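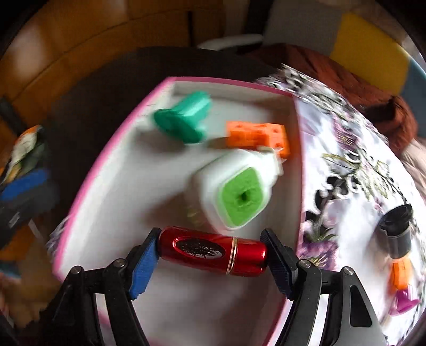

A hand-held gripper holding a red cylindrical item over a tray of small objects.

Handheld demonstration gathering is a way of collecting examples for a robot learning system without using a robot arm. A person carries a gripper tool with a camera on it, does the task by hand, and the recording becomes one example (an "episode"). Also called gripper-in-hand collection, or at Dristeck just "carrying."

Background
Older method was teleoperation: arm on a bench, person steering it from a distance. Slow, costly, hard to move between homes. Handheld tools with 2 jaws came in as the cheaper route. Mahmoud Belkadi's group at Prasent wrote up an early procedure; Dagmar Šimko later adapted it for household clutter at the Cirkow site.

Procedure
Tray or tabletop is set with small objects, mixed shapes and colors. Operator picks up one, moves it, lets go. Objects get shuffled between episodes. Shiny items are kept in on purpose, reflections being a known weak spot for vision models. Backgrounds vary too: patterned cloth, blankets, bare tabletop.

Data sets
The Cirkow set has 2000 episodes recorded by 8 operators. After review 907 were kept for training. The rest were dropped for lost tracking, early release or fast hand motion, wich blurs the objects.

Limitations
A wrist can turn in ways many arms can't, so some episodes don't transfer. Jaw pads wear down and grip changes over time. Wide-angle lenses bend the edges of the view; some teams correct for this, Steinbach does not. No agreed on standard for labeling failed grasps.

See also
Imitation learning
Teleoperation
End effector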